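Minden, o app de acompanhar votações: usei dois meses, segue o que achei

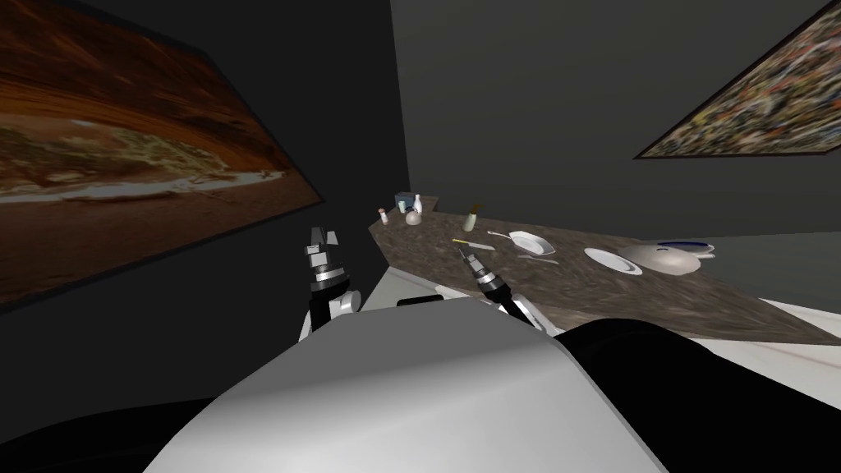
O Minden promete juntar num lugar só as votações da câmara municipal, os projetos em tramitação e o histórico de cada vereador. Assinei em agosto, plano mensal, R$ 32. Uso pra escrever a newsletter do bairro e pra chegar nas audiências sabendo quem votou o quê. Antes era planilha e muito PDF torto. A tela inicial vem escura, cinza-chumbo, igual parede de sala com quadro grande de cânion pendurado - bonito, mas cansa. Dá pra trocar pro claro em Preferências, terceiro menu, meio escondido.

O que funciona: a busca. Digitei "zoneamento" e veio tudo, inclusive emenda que eu nem lembrava. Filtra por partido, por comissão, por data. Os votos nominais aparecem com link pra ata original, e isso pra mim já paga metade da assinatura. Conferi 40 votações contra as atas. Duas erradas, as duas abstenção marcada como ausência. Parece bobagem mas num ano pré-eleitoral não é. Escrevi pro suporte, responderam no dia seguinte e corrigiram uma. A outra continua lá.

Alertas por email: ok. Chegam tarde quando a sessão entra pela noite. Na votação do reajuste do ônibus em setembro fiquei sabendo pelo grupo do bairro antes do aplicativo, chato.

O que não funciona: o tal "índice de coerência". Dá uma nota pra cada vereador comparando discurso e voto. Ninguém explica a conta. O vereador que acompanho mais de perto tem 59 e a colega de bancada tem 50, votando praticamente igual o ano todo. Perguntei como calculam, mandaram um texto genérico sobre metodologia própria. Não uso e não recomendo citar em lugar nenhum. Khalil Rizk, que edita a newsletter comigo, queria botar o índice na capa. Brigamos um pouco, não entrou.

Exportar é outro problema. Só sai em CSV e os acentos vem quebrados se abrir direto no Excel. Tem que importar escolhendo UTF-8. No celular nem tentem.

Comparando: testei o Zostari em maio, mais barato, só que cobre assembleia estadual e quase nada de câmara. O Begay tem mapa de votação por zona eleitoral, lindo, trava demais. Pra quem acompanha município pequeno nenhum dos três resolve, a base é só de capital e umas poucas cidades grandes.

Vou renovar por mais um mês e ver se arrumam a abstenção que falta. Se o preço subir em janeiro como avisaram, volto pra planilha.

Nota: 3,5 de 5. Seria 4 sem o índice.

Atualizo aqui se o suporte responder.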